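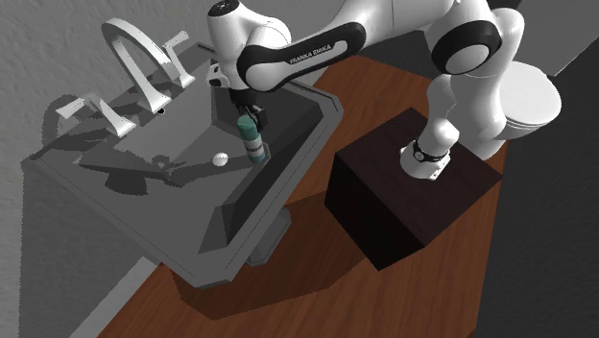
I've now run the stock parallel gripper against the Maddocks soft-finger model in simulation, and I think I can answer most of the question quoted below. Same arm for both (the Franka), same controller gains, same bathroom. The render is from one of the stock gripper trials, with the bottle held by the cap just over the basin floor and the ball sitting to the left of it. I kept the ball in for all trials because the Goltstead task list has it, and because it limits where you can come down with wide fingers.

> Has anyone compared the two grippers on the sink task yet?
> We're trying to decide whether to order a second set of soft
> fingers before the end of March. On our bench the stock
> fingers do fine on boxes but we get the wrist too close to the
> faucet on anything near the back of the basin. Also wondering
> if the Plomska controller is worth the trouble for this, or if
> plain impedance control is good enough. We have not tried
> either one in sim.

Setup first. I ran 157 trials with the stock gripper and 151 with the soft fingers. The numbers don't match because six of the soft-finger runs died when the contact solver blew up, and I threw those out and did not rerun them. Start poses were random but used the same seed list for both. Bottle position was random inside the basin, upright, never closer to the ball than one finger width.

Grasping the bottle by the cap worked well with the stock fingers as long as the approach was close to vertical. Once the approach tilts, the fingertips catch the edge of the cap and the bottle swings. With the soft fingers the tilt matters a lot less, but the bottle sags in the grip when you lift, and it sags more if you accelerate hard. I had to slow the lift down to keep it from touching the basin again. If your cycle time is tight that is going to cost you.

On the faucet problem: the spout was hit in 17 of the stock trials and it was nearly always the wrist or the hand body, very rarely the fingers. The soft fingers are longer, so the wrist stays higher and the problem mostly goes away. But you can get the same thing with longer stock fingertips. I did a short side test with extended tips and the contacts dropped to where I stopped worrying about them. So if the faucet is your only reason for ordering the second set, I would print some longer tips first.

Mounting position made more difference than I expected. I had the arm on a pedestal off the right end of the sink, reaching across. From there the forearm passes over one of the faucet handles, and the planner likes to drop the elbow when the target is on the far side of the basin. Moving the base forward a little helped. I have not tried the left side. If your bench has the arm in front of the sink, expect different results from mine.

Controller. I ran both. Plain impedance control at 400 N/m was good enough for the bottle with either gripper. The Plomska controller was better at pushing down lightly against the basin floor and sliding, which you need for the ball if you want to scoop it against one of the sloped sides. For straight pick and lift I couldn't tell them apart. It took me two days to get Plomska to build against our version of the simulator, and the fix was one line in the joint limits file. I can send the patch.

Things this does not tell you: friction in the sim is one fixed value everywhere, the basin has no water in it, and the bottle is a rigid body. I would not trust the soft-finger results for squeezing anything. The finger model that comes with Maddocks is a chain of stiff joints and it bends too evenly along its length.

Configs and logs are in the Fillport share under sink_compare, one folder per gripper. The seed list is at the top level. The file called trials_old is from before I fixed the hand mass, please don't use it.

If somebody has the soft fingers on real hardware and can run even a few cap grasps at a tilt, I'd like to see how much sag you get. I'm going to start on the ball next, with the longer stock tips and both controllers.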